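**FOR RELEASE IN FEBRUARY**

# Pundulis publishes suturing demonstration set recorded by teleoperation

*Release covers 2,000 recorded stitches, console motion data and wrist video; Stistano to supply the annotation format*

Pundulis, a developer of training data for surgical robotics, has released a set of suturing demonstrations recorded by human operators working at a remote console. The set contains 2,000 stitch recordings. Each one pairs the motion of the operator's hands with the motion of the instruments and with video from a small camera at the instrument wrist.

The recordings are intended for groups that train control policies from demonstration. In this method an operator performs the task through the robot, and the software learns a mapping from what the cameras and joint sensors report to what the operator did next. The quality of the result depends heavily on how the task was shown. The company has therefore published its operator instructions, its segmentation rules and its rejected recordings together with the accepted ones.

"Most of the sets we looked at kept the clean runs and threw out the rest," said Giorgia Cattaneo, head of data collection at Pundulis. "A policy trained on clean runs has never seen a thread wrap itself around a jaw. We kept those, and we labeled them."

## What was recorded

Operators worked with two instruments under direct control, one for each hand. No part of the stitch was automated. Motion scaling was held at a single setting within each session, and the setting is stored in the session header. Clutch events, in which the operator disengages the console to reposition the hands, are marked with start and end times so that users can remove them or treat them as pauses.

The task is divided into five segments:

- needle entry
- needle exit and pull-through
- loop formation
- tail grasp and knot tightening
- trim

Segment boundaries were placed by a reviewer and checked by a second reviewer. Where the two disagreed on a boundary, both times are kept in the file. Loop formation and tail grasp account for most of the disagreements, mainly on the question of when a loop is finished.

Thread handling receives the most detailed labels. For every knot the annotation gives which instrument holds the thread, whether the jaws are open or closed, and whether there is slack between the two instruments. Slack is a three-level label (slack, straight, under load) assigned from video by the reviewers. It is not a force measurement, and the documentation says so in the field description. 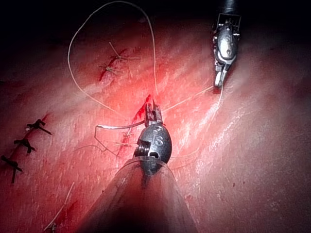

Satish Kulkarni raised the matter of force during review of the preliminary release, writing that a three-level slack label is too coarse for anyone working on knot tightening, and that two operators can pull the same straight thread with very different loads. He asked for raw motor current on both arms, even if uncalibrated.

The request was adopted. Motor current is included for 1,012 of the recordings, all from sessions held after the logging software was updated. The remaining recordings have no current data and the field is left empty. Users who need the field can filter on it.

## Operator instructions

Operators received a written protocol before their first session. It limits how the task may be shown in several respects:

1. The thread is grasped with the jaws fully closed before the instrument is moved.
2. Loops are formed within view of the wrist camera where the working space allows it.
3. A failed grasp is followed by a new attempt from where the instrument is. The operator does not return to a start pose.
4. Operators do not stop to tidy earlier tails unless they obstruct the current stitch.
5. A session ends when the operator asks to end it.

The third rule was added during the pilot phase. Early operators tended to back off to a comfortable pose after each miss, and policies trained on those recordings copied the retreat. With the rule in place, recordings contain the short corrections made close to the thread.

A total of 681 recordings contain at least one labeled correction. Labels distinguish missed grasp, dropped thread, wrong thread picked up, and loop collapsed. Thread color and tail length vary across the set, and earlier stitches were left in place while later ones were made, so a policy must select the correct strand among others that look similar.

"The wrong-strand cases are the ones I would look at first," said Imre Lakatos, who led the review work. "From a wrist camera, the jaws hide a good part of what they are holding. Operators worked this out by moving the instrument a little and looking again. You can see that movement in the joint data, and we gave it its own label."

## Rejected recordings

Pundulis also releases 69 recordings that did not pass review. They are stored in a separate directory and are not counted in the main set. Reasons for rejection are given for each file and include dropped video, clock drift between the console and the instrument logs, and departures from the operator protocol. None of these files should be used for training without reading the accompanying note.

## Format and tools

Annotations follow the Yeon schema, maintained by Stistano. Files can be read with the standard Yeon loader, version 2 or later. Joint data is stored at the native rate of the controller, without resampling. Video is stored separately, with a time offset for each session.

A playback tool is included. It shows wrist video next to jaw state, clutch state and segment labels, and it can step through a recording at the rate of either the video or the joint log. The tool does not send commands to a robot. Users who want to replay trajectories on hardware must supply their own interface and their own safety limits.

"We asked for native-rate data and for disagreements to be kept in the file," said Rhona MacAulay, schema lead at Stistano. "Both make the loader a bit more awkward. We think users can live with that."

## Limitations

The set covers interrupted stitches only. Running sutures are not included. All recordings were made on bench setups, and the set is not suitable as evidence of clinical performance. It has not been reviewed for use in any medical device, and the license excludes use on patients.

Operator skill is recorded as hours at the console before the session, as reported by the operator. No skill score is assigned.

## Availability

The set is available on request to research groups and companies under a single license. Requests are handled in the order received, and applicants are asked to name the intended use and the person responsible for storage. A second set, covering running sutures and recorded with the same protocol, is in preparation with Drernanetti. No release date has been set.

**Press contact:** Lewis Yule, Pundulis press office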